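Projects / Pellum / pellum-laundry-log / README

Search this project Go

# Pellum Laundry Log

Household washing and drying records from Nallstead and Briselby

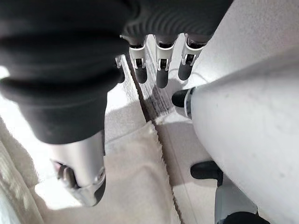 *Black fabric, part of it ribbed.*

Pellum is a set of plain text tables about washing clothes at home. Households in two towns, Nallstead and Briselby, wrote down each load of laundry they did: what went in, which setting was used, how the load was dried and how long it took before it was put away. The tables were typed up from paper sheets and cleaned by hand.

The log was made for people who study home energy and water use, and for anyone who wants realistic numbers on how long clothes take to dry indoors. It has also been used to teach basic table joins.

## What is in the folder

`loads.csv` has one row per load. This is the main table and most people will only need this one.

`items.csv` has one row per type of garment in a load. It joins to `loads.csv` on `load_id`.

`homes.csv` has one row per household, with the town, the number of people and the kind of drying space.

`weather.csv` has outdoor temperature and humidity for each town, by hour. Readings come from one station in each town, so they are only a rough guide for any given house.

`sheets/` has the blank paper form in letter size. The form changed once, in December. Both versions are kept.

## Columns in loads.csv

`load_id`: text. The town letter followed by a running number. N is Nallstead, B is Briselby.

`home_id`: text. Joins to `homes.csv`.

`month`: month the load was started. The day was recorded on paper but has been dropped from the public tables.

`start_hour`: hour the machine was started, 0 to 23, local time.

`color_group`: one of `dark`, `light`, `white`, `mixed`. This is what the household wrote down. We did not check it.

`temp_set`: the temperature setting as marked on the machine. Many machines only say cold, warm or hot, so this column is text. Do not convert it to degrees.

`spin`: `low`, `normal`, `high` or blank.

`dry_method`: `line_out`, `line_in`, `rack`, `tumble` or `other`. If a load was split, the method used for most of it is given and `split` is set to 1.

`dry_hours`: hours from the end of the wash to the time the household judged the load dry. See the notes on this below.

`notes`: free text, lightly edited for spelling. Names and addresses have been taken out.

## Columns in items.csv

`item_type`: shirt, pants, sweater, socks, towel, sheet and so on. The full list is in the first rows of the file, above the header. Skip those lines when loading.

`fabric`: what the care label said, or `unknown`. Labels are often cut out or worn away, and `unknown` is common for older clothes.

`knit`: 1 for knit, 0 for woven, blank if not given. Added with the second version of the form, so it is blank for all earlier loads.

`wet_weight`: only filled in for homes that had a scale. In grams.

## How the records were collected

Each home got a pad of forms and a pencil on a string to hang near the machine. Forms were picked up at the end of each month. The first 2 months were treated as practice and are not included.

Homes were asked to do their laundry the way they always had. They were not asked to sort differently, lower the temperature or change where they hung things. Some did change their habits during the study and said so in the notes.

The Briselby homes are mostly apartments with no outdoor space. The Nallstead homes are mostly houses with a yard. Any difference between the towns is probably a difference in housing, and the towns should not be compared without taking `drying_space` into account.

## Notes on drying time

Drying time is the least reliable column. People start a wash at 22:00, hang it up and go to bed, and then write down the time they checked it in the morning. There is a clear bump in the data for this reason. We have left the values as written and added a column, `overnight`, which is 1 when the drying period covers the night.

Thick cuffs, waistbands and ribbed hems stay damp longer than the rest of a garment. The form asked for the time when the whole load was dry, but several homes took items off the rack one by one and recorded the time of the last item. Others recorded the first. The second version of the form spells this out.

Values over 60 hours were checked against the paper. Most turned out to be loads that were forgotten, and these have `forgotten` set to 1. Leave them out if you are fitting a drying model.

## Known problems

- Blank and zero are not the same in `dry_hours`. Zero means the load went straight from the dryer to the closet.
- `color_group` for Briselby has more `mixed` than expected. Small households there tend to wash everything together.
- Four forms were unreadable and have been left out. Their `load_id` values are skipped.
- Fabric names were not made uniform. You will find both "elastane" and "spandex".
- The weather station in Nallstead was down for part of the winter. Those hours are blank and have not been filled in.
- Notes in languages other than English were translated. The originals are not included.

## Loading the tables

All files are UTF-8 with commas and a header row. Text fields with commas are in double quotes. The Palma scripts in `tools/` will read the four tables, join them and write a single wide file. Run `palma join` from the top folder. Palma needs nothing outside the standard library.

If you use a spreadsheet, set `load_id` and `temp_set` to text before importing. Otherwise some settings will be read as dates.

## Use and credit

Free to use and share, including for commercial work, as long as Pellum is credited. Please do not try to work out which home is which.

If you find an error, open an issue with the `load_id` and the column name. Corrections are added in the next release and listed in `CHANGES`.

4 comments 22 shares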